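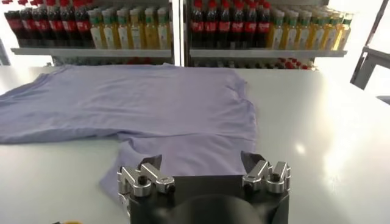
Eddale Community Garden is looking for two seasonal plot assistants to start in June and work through the end of the growing season. The garden has 144 raised beds on the old Breker lot, most of them rented by households and the rest planted for the neighborhood food shelf. The assistants look after the food shelf beds and the shared paths, compost bays and tool shed. Pay is hourly and comes every other Friday. We supply gloves, hand tools and a cotton t-shirt in light lavender, the same color every year, so that plot holders know who to ask when they need something. You bring your own boots, hat and water bottle.

What the work is

Mornings start at 6:30 in summer and end before the worst of the heat. A normal week includes hand weeding, hoeing between rows, tying up tomatoes and pole beans, checking squash and cucumbers for eggs on the undersides of the leaves, and turning compost. On harvest mornings you will pick, rinse, weigh and box produce, then load it for the food shelf. You will also write down what was picked from each bed in the log kept in the shed.

The east half of the garden is on drip lines with a timer. The west half is still watered by hand from the Wieczorek Street hydrant connection, and the hose run from there to the last bed is 115 feet. It is slow work and takes up a good part of every dry morning. Please think about that before you apply.

We don't use synthetic sprays on the food shelf beds. Pests are picked off by hand or kept out with row cover. If you have never done this we will show you how.

Hours

About 22 hours a week, Tuesday through Saturday. The garden is open to plot holders on Sunday but assistants are not scheduled then. We work in light rain. If there is lightning we close the gate, and you are paid for the rest of that shift.

What we ask for

You should be 18 or older and able to lift a 40-pound bag of compost, kneel for long stretches and work outdoors in hot weather. One season of vegetable growing is preferred – your own backyard counts. Spanish or Polish is useful but not required. You do not need a car. The Draletti bus stop is across the street from the main gate and there is a bike rack inside the fence.

How to apply

Send a short letter with your name, phone number, the dates you can work and a few lines on what you have grown and how it went. Crop failures are fine to mention. Paper letters can go in the green box on the shed door – email is also fine, using the address on the contact page. We will call applicants to set up a visit of an hour or so at the garden, so wear something you can kneel in. Applications stay open until both places are filled.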